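Deux bras pour ranger des livres

Publié le 21 décembre 2022
Rubrique : Ça se fabrique

Un robot n'a pas toujours une tête et des jambes. Beaucoup de robots sont seulement des bras. Ils sont fixés à une table et ils attrapent des objets. À l'atelier partagé Jisar, un petit groupe en construit deux qui travaillent ensemble. Le projet a un nom : Curotier.

Qui le construit ?

Ermanno Testa s'occupe de la mécanique. Il coupe, il perce et il visse. Glenys Landeg écrit les programmes. Ils se retrouvent à l'atelier après leur travail, et ils ont commencé au mois de juin. Les enfants du quartier peuvent venir regarder et poser des questions, à partir de 7 ans et avec un adulte.

Comment un bras de robot bouge-t-il ?

Pense à ton bras. Il se plie à l'épaule, au coude et au poignet. Ces endroits s'appellent des articulations. Un bras de robot en a aussi. Dans chaque articulation, il y a un moteur. Quand le moteur tourne un peu, le morceau de bras qui vient après tourne avec lui.

Toi, tu as des muscles pour bouger et des nerfs pour envoyer les ordres. Le robot a des moteurs et des câbles. Les câbles doivent être assez longs pour suivre le bras quand il se déplie. S'ils sont trop courts, ils tirent et peuvent se débrancher. Ermanno a dû refaire les siens trois fois.

Au bout du bras se trouve la pince. Elle remplace la main. Elle a des doigts droits qui se rapprochent ou s'écartent. Elle ne sait pas jongler ni faire un nœud, mais elle peut serrer un objet et le tenir.

Pourquoi des livres ?

Prendre un livre sur une étagère te paraît facile. Pour un robot, c'est un exercice difficile. Un livre est plat, il glisse et il peut s'ouvrir. S'il est debout contre un autre livre, il faut passer les doigts dans un espace très étroit. Et si la pince serre trop fort, elle abîme la couverture.

Avec deux bras, on peut partager le travail. Un bras tient, l'autre pousse. Mais il faut aussi éviter que les bras se cognent. Le programme de Glenys calcule donc la place de chaque bras avant de donner un ordre. Elle l'a appelé Jurnex. Sa première version comptait 490 lignes. Elle est bien plus longue maintenant.
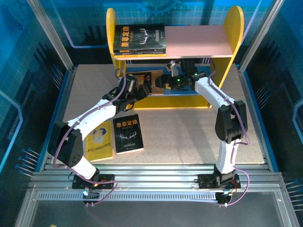 Les deux pinces dans le bas de l'étagère jaune. Les bras sont montés sur un rail en aluminium.

Le rail sert à bien tenir les bras. Un bras qui se déplie pèse sur sa base, comme toi quand tu te penches en avant avec un sac lourd. Si la base bouge, même d'un millimètre, la pince arrive à côté du livre.

Est-ce que le robot comprend ce qu'il fait ?

Non. Il ne sait pas lire le titre et il ne choisit pas son livre préféré. Il suit des calculs. Pour chaque mouvement, l'ordinateur lui donne une suite de positions à atteindre. Si on déplace l'étagère sans le lui dire, il peut fermer sa pince dans le vide.

Les règles de l'atelier

On ne met pas les mains près des bras quand ils sont allumés.
On attache les cheveux longs et on remonte les manches.
On demande à Ermanno ou à Glenys avant de toucher un câble.

Essaie à la maison

Pose un livre debout entre deux autres. Prends une règle dans chaque main et essaie de le sortir sans le toucher avec les doigts. Recommence avec un œil fermé. Compte combien d'essais il te faut. Le record de l'atelier est de 13 essais, les deux yeux ouverts.

Petit lexique

Articulation : endroit où deux parties du bras se rejoignent et peuvent bouger.
Pince : outil placé au bout du bras pour saisir les objets.
Programme : liste d'ordres écrite pour un ordinateur.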